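我想替一次故障说几句好话。准确地说，是替一只掉在台面上的杯子，和它掉下去之后我们花掉的那三个星期。

事情发生在二月，下午四点多。我们在做的东西说出来很不起眼：两条机械臂，把台面上的杯子一只一只拿起来，放到架子上，挂起来或者摆正。做这行的人都知道，杯子是个好题目，也是个坏心眼的题目。它有把手，有口沿，有重心偏到一边去的毛病，表面又滑，同一只杯子正着放和躺着放，对夹爪来说简直是两样东西。我喜欢杯子。我做过拧螺丝，做过分拣零件，都没有杯子这么让人上瘾！

那天右臂夹着一只杯子的把手往上提，提到一半，夹爪松开了。没有碰撞，没有急停，没有报警，日志里一片太平。杯子落下来，磕在台面上，滚了半圈，把手断成两截。左臂那时正好伸在下面，离得很近，再近一点，碎的就不只是杯子。

Kedir Jemal当时站在旁边，手里还端着自己的咖啡，愣了两秒，第一句话是“它为什么这么平静”。我后来一直记着这句话。一台机器出了错，自己却毫不知情，继续把手臂举到架子前面，认认真真地张开那两根已经空了的手指，做了一个“放下”的动作，然后记了一次成功。

对，它记了一次成功。我这篇文章想说的几乎全在这里。

先讲原因，因为原因本身很有意思，值得写出来给同行看。

我们用的夹爪驱动板带一个保护：电机电流持续偏高，超过一定时间，就自动降力矩，免得烧线圈。这个保护是对的，谁都不想要一个会冒烟的夹爪。问题是它降了力矩以后，只在板子自己的状态寄存器里改一个位，上层程序不去读，就什么也不会知道。我们的上层程序不读。为什么不读？最早写这段代码的时候，我们夹的是泡沫块，泡沫块不需要用力，保护一次也没有触发过，于是那个状态位在我们的世界里等于不存在。后来换成塑料杯，又换成陶瓷杯，夹持力一点一点往上加，每次加一点点，每次都能用。代码没动过。

夹把手又和夹杯身不同。把手是弯的，两根手指合上去接触面很小，杯子一提起来就想绕着那个小小的接触面转，夹爪为了不让它转，就得一直使劲。左臂负责的多半是杯身，右臂负责的多半是把手，所以右臂的电机比左臂热得多。到了下午四点，它已经连续干了一天，保护悄悄启动，力矩悄悄降下去，杯子就下来了。

说到这里，很多人会觉得案子结了：读那个状态位，触发了就停机，换一块好一点的驱动板，收工。我们当晚也是这么想的。Ebuka Okoro当晚就改好了，第二天上午跑得漂漂亮亮，我们还出去吃了一顿羊肉。

可是Saron Gebremichael没有去吃饭。她留下来翻旧日志，翻的是“成功”的那些。她的想法很简单：如果这一次松手被记成了成功，那以前呢？

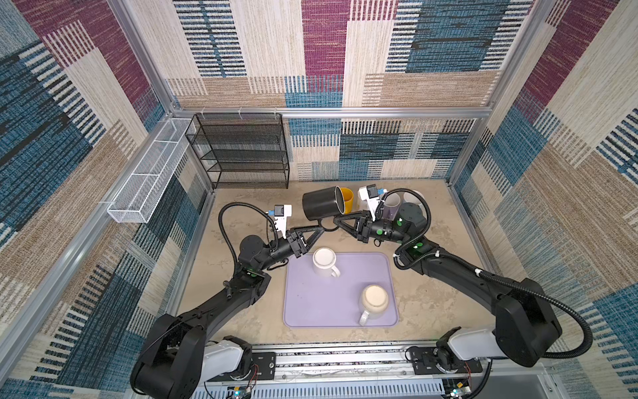 她一共翻了626次抓取，全是系统自己判为成功的。判定的依据是什么呢，是夹爪有没有走到“放下”那一步，以及走到那一步之前有没有报错。你看，这个依据里没有杯子。从头到尾没有任何一行代码问过一句：杯子现在在哪里？

腕部摄像头是有的，两条手臂上各有一个，录像也都存着。她就对着录像一条一条看，看了好几天，看到眼睛发酸，出来跟我们说结果：626次里面，有24次杯子根本没有到它该到的地方。有的半路滑脱，有的放歪了又倒下来，有的从一开始就没夹住，手臂空着手走完了全程。还有6次更麻烦，杯子倒是放好了，途中却在夹爪里转了一个大角度，差一点碰到另一条手臂。

二十几次，放在六百多次里面，比例不算吓人。论文里写一个九十多的成功率，也照样好看。让我坐不住的是另一件事：这些失败没有一次是我们知道的。它们全都混在成功里面，安安静静地待着，又被我们拿去当作训练数据，教给下一版策略。换句话说，我们亲手教过机器怎样空着手把活干完，还给它打了满分。

我听完这个结果，第一个反应居然是高兴。Jytte Hjaltested说我那天像捡了钱一样。真的，我就是高兴！做了几年机器人，最闷的时候就是曲线不动的时候，成功率卡在那儿，换网络，加数据，调参数，什么都试过了，它就是不肯往上走。现在忽然有人告诉你，你的尺子是歪的。这太好了。尺子歪了可以修，修好了前面就还有路。

当然也有人不高兴。Gebremedhin Adugna负责排期，他指着日程表问我，返工算谁的。他问得有道理。Arutier那边等着看演示，日子是早就定下的，我们把三周时间拿去重新给旧数据打标签，演示里就少了双臂交接那一段，而那一段是最好看的。我跟他争了一个下午，最后也没有完全说服他。到今天他还是认为，可以一边演示一边修。

我不同意，理由写在下面。

演示这件事有一种魔力，它会把所有人的注意力拉到“能不能做成”上去。能做成当然要紧，我比谁都爱看机器把事情做成，第一次看到它把一只躺着的杯子扶正的时候我在椅子上跳起来过。可是“能不能做成”只是一半的问题，另一半是“做不成的时候，它知不知道”。后一半在演示里是看不见的。演示要么成功，大家鼓掌；要么失败，大家笑一笑，重来一遍。没有人会在掌声里站起来问：假如刚才那只杯子掉了，你的系统会说什么？

我觉得应该有人站起来问。我希望以后每一次演示都有人问。

安全上的道理也在这里。我们这一行谈安全，谈得最多的是力，是速度，是围栏，是急停按钮装在哪里。这些都要，一样也不能省。可是那天下午，力没有超，速度没有超，急停好好的，每一项都合格。危险来自一个降了力的夹爪，来自一个为了保护电机而设的功能。保护电机的功能把风险转给了杯子，转给了杯子下面的东西。下面要是一条手臂，就撞坏一个摄像头；下面要是一只人手呢？我们每天换杯子、摆杯子，手是要伸进去的。规定上说伸手之前要先暂停，我们也基本照做，可“基本”两个字我写下来自己都心虚。

所以我现在有一个看法，说出来供大家批评：任何一个会自动减小输出的保护，都应该当作一次故障来上报，哪怕它按设计工作得完美无缺。电机觉得自己得救了，任务却失去了支撑。从电机的角度看，松手是安全的；从杯子的角度看，松手就是事故。夹着东西的机器没有一个天然的安全状态可以退回去，断电不是，卸力也不是。移动底盘停下来通常就没事了，夹爪停下来，事情可能才刚开始。这一点我以前在会上听别人讲过，还点过头，可是点头和真的懂是两回事，我是听到那一声脆响才懂的。

再讲讲我们后来怎么改的，我写得细一点，因为写文章的人往往到这里就含糊过去了，而我自己找资料的时候最想看的偏偏是这一段。

第一，夹爪驱动板的状态位，上层每个控制周期都读。一旦降力矩，手臂不许继续往前走，也不许原地停住，要慢慢往下放，放到离台面很近的高度，再停。这个“往下放”的动作Ebuka写了四遍才满意。头一版放得太快，等于帮着杯子往下摔。第二版放得太慢，没等放到底力气就用完了。第三版忘了看下面有没有别的杯子。第四版会先看一眼下面，有东西就挪开一点再放。我很喜欢第四版，它有一种小心翼翼的样子，像人端着一碗太满的汤。

第二，成功与否不再由动作流程来判。动作走完以后，手臂退开，摄像头看一遍架子，看到杯子了才算数。看不清楚就记“不知道”。这个“不知道”是Saron坚持要加的，我起初嫌麻烦，多一个类别，后面所有的统计脚本都得改。改完以后我服了。以前机器只有两种说法，成或者不成，碰上拿不准的，它就往成的那边靠，因为程序是我们写的，而我们都盼着它成。给它留一个说“不知道”的地方，它就老实多了。

第三，旧数据重新打标签。这是最苦的活，没有捷径，大家轮流看录像。我分到424条，看的时候倒没有想象中那么无聊。你会看到很多平时注意不到的小事，比如夹爪碰到浅色杯子的时候总要犹豫一下，比如半透明的杯子在腕部摄像头里几乎要化掉，只剩一道边，又比如杯子躺着的时候，把手朝哪边，差别大得惊人。这些东西平均数里是看不到的。我看完以后给策略提了一长串改进意见，有一半到现在还没来得及试。

第四，也是最便宜的一条：下午安排休息。给机器休息。电机温度到了线就歇一会儿，换左臂多干一些。Kedir说这是他见过的最像人的改动。

重新打完标签，再训练，成功率先是跌了。跌得还不少，尺子严了，分数自然就低。那几天办公室里气氛不太好，排期表上又多了一条红线，我去倒水都绕着Gebremedhin走。后来慢慢涨回来，涨过了原来的数字，而且这一次的数字我敢拿出来给人看。不过我不想把故事讲成“诚实终有好报”。就算它没有涨回来，这件事也值得做。一个低一些的真数字，可以告诉你明天早上该修什么，一个高一些的假数字只能告诉你今天晚上可以去吃羊肉。

Jomoto的一位朋友看了初稿，说你们这个问题太初级，状态位不读，这是新手才犯的错。我承认。可是我想请他，也请读到这里的同行，回去查一查自己的系统，看看底层有多少个状态位，上层读了几个。我后来真的问了一圈，问过Uvcombe的人，也问过做Fikre那个项目的老同事，大多数人的回答是先说“当然都读”，过两天又来找我，说有一个好像没读。有一位给我发消息的时候是凌晨一点，只有三个字：“查到了。”我差点从床上笑醒。

我也不赞成走到另一头去，什么信号都报警，什么异常都停机。我在工厂里见过那样的产线，报警灯一天亮到晚，操作工拿一块胶布把它贴上了。报得太多和不报，到最后是同一回事。我们现在的做法是，降力矩必报，判定为“不知道”的积到一定数量再提醒，其余的写日志，每周有人翻。翻日志的人轮着来，不许只翻失败，要从成功里也抽一些出来看。这条规矩是从Saron那顿没吃的饭里来的，我们至今欠她一顿羊肉。

有人问我，机器人领域现在这么热闹，大模型，大数据，双臂，灵巧手，你为什么花这么长的篇幅写一个小小的保护位。我说正因为热闹。我对这个领域乐观得很，我相信再过几年，收拾桌子这种事机器会做得又快又好，我天天盼着那一天，盼得比谁都急。可是学习型的系统有一个特点，你喂它什么它就学什么，它不会替你怀疑标签。以前写死的程序，错一处就是一处，固定在那里等你去找。现在一个错误的“成功”会散开，会渗进权重里，下一版带着它，再下一版还带着它，最后你连它是从哪里来的都说不清。数据采得越快，这种东西散得越快。采数据的人想快，我也想快，快没有错，那就请在采的时候顺手问一句杯子在哪里，这句话不贵。

还有一点，是跟人有关的。出事那天，没有人被责备。这听起来像客套话，可它影响了后面所有的事。状态位那段代码是我写的，很早以前写的，写的时候还在注释里留了一句“以后再处理”。Ebuka翻到这句注释，念了出来，大家笑得不行，我也笑，笑完脸是红的。假如那天的气氛是另外一种，我猜我会悄悄把那一行删掉，说一句驱动板有问题，换一块，事情就过去了，Saron也不会有兴致去翻那些成功的日志。Jytte把那句注释打印出来贴在了门上，到现在还没有撕。我每天进门都看见它，心情居然不错。

断了把手的那只杯子也没有扔。Kedir拿胶水粘过一回，粘得很难看，把手比原来歪了一些，于是它成了我们最难的一道测试题。新版本第一次去夹它的时候，右臂试了两下，退开，报了一个“不知道”。屋里有人鼓掌，是我。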